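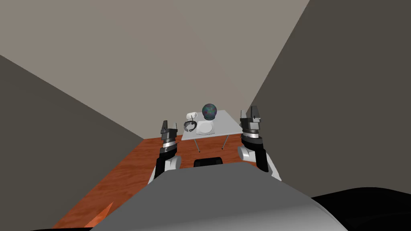

Image credit: Hemstead

Speaker notes - "Why your spare room makes you tired"

Okay, hi everybody. Wait for people to sit down. There are always two at the back hunting for an outlet.

Start with the hallway story. When I was nine we lived in a rental with a hallway so long and dim that my sister and I used to run it. Every single time, bathroom to kitchen, full speed! Years later I measured a floor plan of that same apartment and the hallway was perfectly ordinary. It had one bulb, at the wrong end, and every surface was painted the same oatmeal color. That was the whole problem, and it's pretty much my whole talk.

So keep looking at the gray and beige room on the screen for a second. Flat walls, a small white table at the far end, and the side walls coming in on you like a corridor. Ask: where do your eyes go? (Somebody will say the table. Good, that's what I want.) Your eye shoots straight to the bright thing at the end and skips everything on the way. Plenty of real rooms do this to us, and mostly we put up with it.

Next part, color and side walls. Go slow here, I rushed it in May.

If the long walls are darker than the end wall, a room reads narrower and the end wall gets all the attention. If you flip it, dark at the end and light on the sides, the far wall seems to come toward you and the room squares up a bit. Try it with a bedsheet before you buy paint. I mean it, pin up a sheet, leave it through one evening, see how you feel.

Tell the Salamatu story. Salamatu Ekpo had a box room she wanted to sew in, and she'd given up on it twice. She was ready to knock a wall down. I asked her to wait, and we painted the end wall a deep green and put a shelf halfway along one side, at elbow height. Cost of the whole thing, including the brush she already had: one can of paint and a plank. She sews in there every night now. (She says I can tell this as long as I mention that the green was her choice. It was her choice.)

The shelf matters as much as the paint. You want something to stop the eye partway. A picture, a lamp, a coat hook with an ugly coat on it, whatever you've got.

Lights. Short section, people have strong feelings, don't get dragged into bulbs. One ceiling light gives you one flat wash over everything. Two lamps at different heights give you corners again. Benoît Bailly disagrees with me on this and he'll be at the break, so go argue with him - he likes a good ceiling fixture and he makes a decent case for kitchens.

Skip if we're running late: the ceiling bit. If your ceiling and back wall are the same color, the line between them goes soft, and a low room can feel taller. I did this in my own bedroom and liked it. I did it in the bathroom and felt like I was showering inside a mushroom.

Homework, 14 minutes tops. Stand in the doorway of the room you like least. Write down the first thing you look at, then the second. If you can't come up with a second, put something there.

Questions. If anyone asks about renters, say peel-and-stick hooks and lamps, and read the lease before you touch the walls. Helmi Rautiainen has the sign-up sheet for the paint swap, it's by the coffee. Chairs go back against the left wall when we're done.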